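Getura Opens Registration for September Meeting on HR and Workforce Planning

Hesitz, September — Getura, the association for personnel managers in the Hesitz region, today opened the registration for its yearly meeting on workforce planning. The meeting will be held at the Matheson Hall and has place for 500 participants. The doors open at 8:30 a.m.

The theme of this year is internal mobility, that is, how companies can fill open positions with people who already work for them. In the spring Getura sent a survey to its member companies, and 971 personnel managers gave an answer. Many of them wrote that they look for new staff outside the company first, even when a suitable colleague is sitting two floors above. The most common reason was that the managers do not know which skills their own employees have.

"We hear the same story from small firms and from large ones," the association said in its invitation to the members. "The knowledge is in the house, but it is written in no place where a manager can find it."

The program has 28 sessions in two rooms. The morning is for talks about skill records, job rotation and the pay questions that come when a person changes department. After lunch the participants work in smaller groups on cases from retail, transport and health care. One session is only for companies with fewer than 50 employees, which asked for it last year. The sessions in the large room are translated into two languages, and the slides will be sent to all participants afterward.

Travirell, a supplier of software for shift planning, is the main sponsor of the meeting. The company will also present the first results of a pilot project, in which 3903 employees could see and apply for open shifts in other departments of their own employer. Getura has no financial interest in the pilot — the results will be discussed openly, also the weak points.

Members of Getura pay a reduced fee. Registration is possible through the association's website until all places are taken. Journalists can attend free of charge and are asked to write to the press office before they come. Lunch and drinks are included.

About Getura
Getura is an association of personnel managers with its seat in Hesitz. It offers training, legal information and a monthly newsletter for its members.

Press contact: Getura Press Office, Matheson Hall, Hesitz

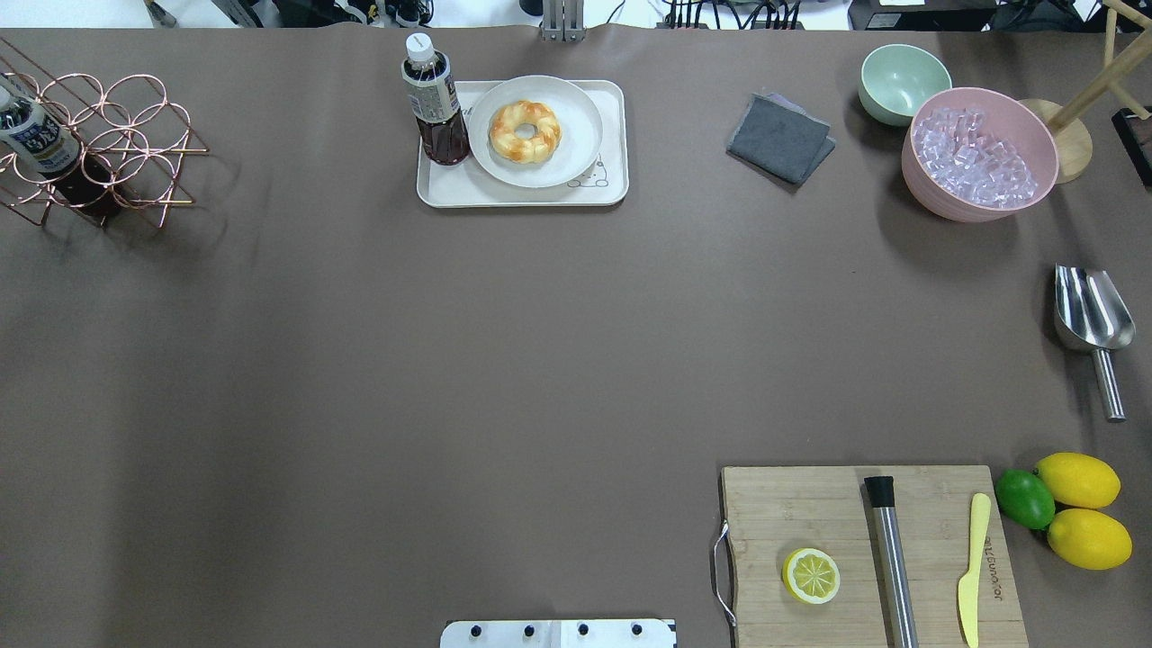

Bottle in a copper-colored wire wine rack.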